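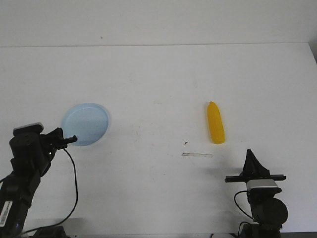 ## Ticket 1182: gray marks on the white table top

**Opened by:** Volkan Çınar
**Date:** 24 August 2018
**Site:** Plornodcombe, room 16
**Status:** waiting for answer from Flurnico

**Problem**

The white table has faint scuffs and gray smudges, mostly toward the center and in the lower middle. In this part the surface looks also a little more gray than the rest. The light blue plate is on the left side of the table. I would like to know if the marks can be cleaned or if the top must be changed.

**What I tried**

1. Warm water and soft cloth. Some smudges became lighter, the scuffs stayed.
2. Dish soap, left for 16 minutes, then wiped. Same result.
3. White eraser on one small scuff near the front. It became weaker, but now this place is a bit shiny when I look from the side. I stopped there.

I did not use the Abera cleaning cream. The label says it is not for matte surfaces.

**Plate**

I rubbed the bottom of the plate on white paper and it left no color. I think it is not the cause, but please correct me if I am wrong.

**Questions to Flurnico**

- Is the Mitell cleaner safe for this finish?
- Can the shiny place be made matte again?
- If we need a new top, is order code 304 still correct?

The small dark speck on the wall is a separate matter, please do not add it to this ticket.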